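Community Help > Health and Daily Life > Walking and Fitness

Evening walks are ruining my sleep, should I change the hour?

Parvathi Annamalai

Hello to all. I started walking in April after my doctor told me that I sit too much. I work at a desk until seven, then I cook and eat with my family, so my walk is usually after dark. I enjoy it very much, it is quiet and the air is good. But now I cannot fall asleep before one in the morning, and I have to get up at six. I would like to know if the late hour is the problem or if I am doing something else wrong.
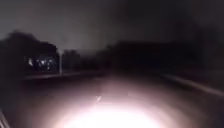
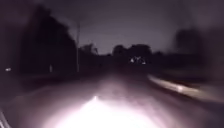 What I have tried so far

I began with 2,000 steps, as the Grinidach app suggested to me, and I increased it slowly. Now I walk for 60 minutes and I try to go fast, so that I am a little out of breath. When I come home I take a hot shower, drink one cup of black tea and look at my numbers in the app. The app says nearly 607 calories for one walk, but I don't know how it can know this. Then I go to bed and I lie there with open eyes.

I have tried to read in bed, and I have tried warm milk. I also stopped for one week, and I slept better, but my back became stiff again and my mood was not good. I cannot walk in the lunch break because it is only half an hour and we eat together in the office. The mornings are possible but very hard for me.

I don't want to take tablets. Please write to me what worked for you, also if it is a small thing.

Mohammadi

Stop the tea.

Grusel

I had the same trouble for a whole winter, so I will write a little longer.

First, I agree about the tea. Black tea late in the evening would keep me awake even if I did not walk at all. Try one week with no tea and no coffee after lunch, and change nothing else in this week. If you change everything together you will not know which thing helped.

Second, the speed. A slow walk after dinner makes me sleepy, but a fast one makes me wide awake for a long time. In my case I needed two hours between the end of a fast walk and my bed. Perhaps you can walk fast on the weekend, when you have the daylight hours, and on work days go slowly. You can also divide the walk. I do twenty minutes before dinner, in my work clothes, and the rest after. It felt silly at first to go out two times, but I got used to it.

Third, please don't look at the app in bed. I used to check if I had reached my goal, and if some steps were missing I walked up and down in the hallway like a soldier. This is not a good preparation for sleep. Now I look at it at breakfast. About the calories, I would not believe this number too much. My old step counter and my phone never agreed with each other on anything.

If it is still bad after a month, tell your doctor about the sleep also. Six in the morning is early, and you need more hours than you are getting now.

Flamonent

My wife made the same 2,000 steps in the morning before breakfast, only that, and the longer walk every second evening. She says that the morning light helped her to be tired at night. The first ten days were terrible, she was angry with me and with the alarm clock. Put your shoes and clothes ready next to the door, so you don't have to search for anything.

I would also take the shower less hot, or earlier. I am not sure about the reason, but after a very hot one I am sweating under the blanket.

Parvathi Annamalai

Thank you all for the kind answers. The tea was a habit from my mother and I did not think about it at all. I will leave it away this week, and after that I will try the divided walk, as Grusel has written. The morning I will keep for later, when I am braver.

Contact us | Copyright Community Help | Back to top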